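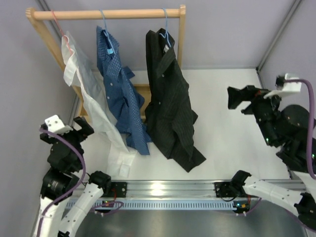 2019年12月17日
文/Mariama Kyei（第4小组，访谈和录音整理：Kiprono Ndung'u）

课程实践报告：衬衫上架工位自动化以后，班组的人在做什么

一、为什么选这个题目

一开始想写仓库分拣，联系了两家都没回。后来Shawky洗衣厂的人事同意我们进去，条件是不写工人全名，不拍脸。所以下文用的都是工种和姓氏。厂子主要接酒店制服和公司衬衫，3月份开始在整理车间试用双臂设备，供应商是Tristent，厂里的人都叫它“双臂”，也有叫“那两只手”的。

我们想问的问题很简单：原来挂衣服的人去哪了，活是轻了还是重了，钱有没有变。老师中期的时候说题目太大，让我们只盯一个工位。就盯了挂架这一个。

二、怎么做的

去了4次，每次半天。访谈30人，其中整理车间的占多数，另外有收发、质检、维修和两个班长。问卷本来也想做，发下去收回来太少，放弃了。观察记录是两个人分开写的，回来再对，对不上的地方就删掉。

有一次赶上停线检修，什么也没看到，在食堂聊了一下午，反而是材料最多的一次。

三、工位原来的样子

挂架工位以前是6个人一班，两班倒。衬衫从烘干出来，抖开，翻领子，扣第一颗和第三颗扣子，套衣架，上杆。熟手动作很快，我们跟不上记。老员工说这个活不难学，难在手不能停，胳膊一直举着。肩膀疼的人很多，访谈里几乎每个做过挂架的都主动提到肩，不用我们问。

工资是计件，班产1,000件是基本线，过了有加钱。所以大家都抢好挂的料子，厚的、带弹力的没人要，班长每天早上分料要吵一次架。

四、现在的样子

设备是左右两条机械臂，装在同一根铝导轨上，前端是黑色的平行夹爪，对着一根木杆。训练和调试用的是小架子，杆上几件衬衫，白的、蓝格子的、黑底细条纹的。挂的状态各不一样，白的那件皱得厉害，领子翻着，看上去一部分里子朝外，下摆堆在地板上；黑的那件下半截也是团着的。

这种状态对人来说不算事，顺手一提一抖就好了。对夹爪就麻烦，要先找到领口或者肩缝再动手。Tristent的驻场工程师跟我们讲了很久，大意是布没有固定形状，每一件都要重新判断，袖口的扣子、翻过来的领子都会让它认错。他说得很快，录音有一段听不清，没有引用。

所以实际安排是人先理，机器后挂。一班现在留了两个理料的，一个看设备的。理料就是把衬衫摊平、领子朝上，放到指定位置。看设备的人处理报警，卡住了按暂停，把衣服拿开，再复位。

五、人的变化

1. 去向。原来一班的6个人，留下三个，一个转质检，一个转收发，还有一个自己走了，回老家。另一班情况差不多，但是没问全，不敢写。

2. 身体。举胳膊少了，这个大家都承认。但是理料要一直低头，腰和脖子开始不舒服。吴姐（理料）原话：“以前是肩膀，现在是脖子，换了个地方疼。”厂里后来把台面垫高了，她说好一点。

3. 节奏。这一条是我们没想到的。以前累了可以慢两分钟，后面再赶回来，现在机器等料会响，一响班长就往这边看。好几个人说到那个声音。看设备的小赵说晚上睡觉也听得见，不知道是不是开玩笑。

4. 工资。计件取消了，改成岗位工资加设备运行奖。收入中间那一档的人差别不大，以前手最快的几个人少了，意见也最大。有个做了很多年的师傅说自己的手艺“不算数了”，说完就不愿意再谈，我们没有追问。反过来，两个年纪大的觉得现在好，不用跟年轻人比快。

5. 谁懂机器。看设备的岗位要培训，教材是Hastodik做的，全是英文截图加几行中文，工人看不懂，最后是小赵自己画了一张手写的流程图贴在柜子上。复位步骤、哪个灯亮了找谁，都在上面。这张图厂里没给过钱，也没写进岗位说明。我们认为应该写进去。

六、班长和厂方怎么说

班长比较矛盾。分料不吵架了，这个他很高兴。但是报警多的时候产量算在他头上，他又没有权限改参数，只能打电话等驻场的人过来。夜班驻场不在，就先改回人工挂，等于还是老办法。

厂方的说法是没有裁员，都是转岗。从我们问到的情况看基本属实，不过走掉的那个人，厂里算“自愿离职”，同事的说法是转岗的班次她接不了孩子。两种说法都记在这里，没办法核对。

厂里还提到同一个集团的Puvmont分厂明年也要装，打算一开始就让理料工参与摆工位。我们没去过那边，只是听说。

七、不足

访谈多数是在休息时间做的，时间短，有的人一边吃饭一边说。班长在旁边的时候，回答明显变短，这几份我们标了出来，分析的时候参考用。产量数据厂里只给看不给抄，所以报告里没有前后对比的表，这个老师可能会扣分，但确实拿不到。

另外我们两个都没有真正上过手。最后一次去的时候申请试了一会儿理料，领子总是翻不平，吴姐在旁边重新弄了一遍。

八、几点建议

——报警的声音改小，或者改成灯，先在夜班试。
——理料和看设备轮换，不要一个人低头一整班。
——给班长开一部分参数权限，至少夜班要有。
——培训教材重做，直接找小赵他们一起写。
——转岗之前先问班次，接送孩子的单独登记。

初稿已经发给厂里人事看过，要求改了两处称呼，其他没动。录音的文字搞在Kiprono那里，需要核对的同学找他要，第三次的那份还没整理完，下周补。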